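How to Seal a Granite Countertop (and How to Tell If You Need To)

Start with a glass of water before you spend a cent on sealer.
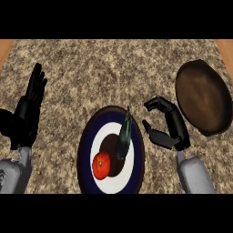 Rendering: Nuria Demissie

Every spring I get the same letter in slightly different handwriting. Somebody had stone put in, the installer told them to seal it every six months, and they want to know which bottle to buy. My answer is usually that they should put the wallet away for ten minutes. Installers sell sealer. So do the people who write "every six months" on the back of the bottle.

Granite varies a lot. Some slabs drink water like a paper towel and some barely notice it. Many dark, dense slabs never need sealing at all, and putting sealer on them leaves a gray haze that you then get to pay someone to remove. Speckled tan and cream stones tend to fall somewhere in the middle, but color is a poor guide. Test yours.

The water test

Wipe the counter with plain water and let it dry overnight. Pour a puddle about as wide as a coffee cup in three places: beside the sink, beside the stove, and somewhere you hardly use. Set a timer for 15 minutes and leave it alone. Then blot, don't rub.

If the stone under the puddle looks the same as the stone next to it, stop here. You don't need sealer this year. If it went darker, it's taking in water and a coat will probably help. If only the patch by the sink went dark, seal the patch by the sink. I have never understood why people feel they have to do the whole kitchen.

A few readers swear by a lemon juice test. Skip it. Some stones sold as granite have calcite in them, and lemon juice will etch a dull ring that no sealer can fix.

What to buy

You want a penetrating sealer, sometimes labeled "impregnating." It goes into the stone and leaves nothing on top. Avoid anything that promises shine. A polished slab is shiny because somebody polished it, and a product that adds gloss is a coating that will scratch and peel.

As for the claims on the label, I've read plenty that say 10 years or 15 years or "permanent." Ask what that was measured on. I asked one supplier and got a brochure back. A 500 ml bottle is more than enough for an ordinary kitchen, and the leftover will keep if you close the cap properly. Check the label to be sure it's meant for food prep areas once cured.

Doing it

Clear the counter completely. Wash with a drop of dish soap in warm water, rinse twice, and give it 24 hours to dry. Damp stone is the usual cause of a bad job.

Open a window. Put out any pilot lights if your sealer is solvent based, and read the back of the bottle before you argue with me about this. Keep the room at 70 degrees or a little under. I did one in August with the windows shut and the stuff dried faster than I could wipe it.

Try a small spot first, somewhere the toaster sits. Wait a day and look at it from a low angle in good light. If the color changed and you don't like it, you've lost a spot and saved a kitchen.

Work in sections you can reach without leaning. Put the sealer on with a lint-free cloth until the surface looks evenly wet. Leave it for the time on the label, commonly 5 to 10 minutes. Then wipe off every bit that hasn't gone in, and buff with a second dry cloth. People go wrong by leaving extra on "for protection." It dries into a sticky film.

If you do get film, dampen a cloth with a little of the same sealer, rub the spot to soften it, and wipe dry at once. That works more often than the special remover does.

Keep water off it for a day. Repeat the puddle test after that. A second coat makes sense only if the stone still darkens.

What sealer won't do

It won't stop scratches, cracks or heat damage. It won't make the stone germ proof, whatever the spray bottle says. It buys you time to wipe up oil or wine before it sinks in, and that's all you're paying for.

Abrehet Negussie wrote to tell me she has never sealed her counter, cooks with turmeric daily, and has no stains. I believe her. I'd still like to see her do the puddle test.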